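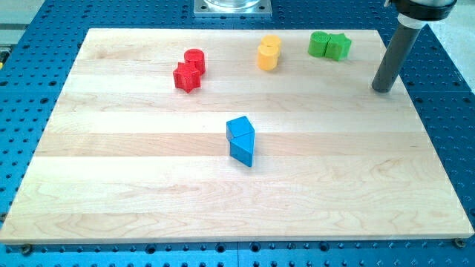

Section 4 – Setting Up the Board Station

Cindasetti Tabletop Cell, User Guide

By the time you reach this section, the arm should be bolted down, powered, and through its first homing run. If it isn't, please go back to Section 3 and finish there first. The steps below get the maple board fastened to the blue table, the rod checked, and the colored pieces set out for a first slow run. Take your time with it. A board that's put down carefully will save you a good deal of fiddling later on, and we have all done our share of fiddling.

You will need the board, its screws, the hex key from the Zundine tool roll, a soft cloth, and the full set of pieces: red, yellow, green, and blue.

CAUTION: Press the stop button and wait for the status light to go steady before you reach over the table. The rod looks harmless enough, but the arm behind it is strong.

4.1 Fastening the board

1. Wipe down the table and the underside of the board. Sawdust and bits of plastic like to settle in the threaded holes, and even a crumb under one corner will tip the board enough to matter.

2. Lay the board flat with its long strips running left to right as you stand at the front of the table. You should see rows of holes on every side of it.

3. Start the two front screws in the table holes just beyond the board's front corners. Turn them by hand until they catch. If a screw fights you, back it out and begin again – the threads in the table are easy to cross and a nuisance to repair.

4. Snug the screws down with the hex key, going a little at a time from one side to the other.

5. Press on each corner in turn. If the board rocks, loosen everything, wipe again, and repeat from step 2.

Note: Maple moves a bit with the weather. If your shop is heated in winter, check the screws again in December or whenever the heat first comes on.

4.2 Checking the rod

6. Look at the collar where the rod meets the arm. It should sit square, with no gap you can catch a fingernail in.

7. Clear your hands from the table, release the stop, and choose Touch Test from the Setup menu. The arm will bring the rounded tip down near the right side of the board and hold it there.

8. Slide a sheet of ordinary paper under the tip. You want a light drag on the paper. If it's pinned, raise the height one notch; if it slips through freely, lower it one notch and try again.

CAUTION: Never push the arm by hand while it is holding a position. Use the arrow keys on the pendant.

4.3 Setting out the pieces

9. Press stop again. Stand the red, yellow, and green pairs in a loose row near the back of the board, red to the left, yellow in the middle, green to the right. They don't need to be perfectly lined up.

10. Put the blue pair together in the open middle part of the board, one block in front of the other.

11. Step back, release the stop, and run the Cludwood practice program at its slowest setting. Keep a hand near the stop button the first time through.

If the rod scrapes the wood or rides up over a piece, stop the run and go back to step 8. Should it still scrape after that, the collar may need reseating, and you'll find that job in the McKinnon mount supplement. Repeat the paper check after every 260 runs, and any time the board has been lifted off the table.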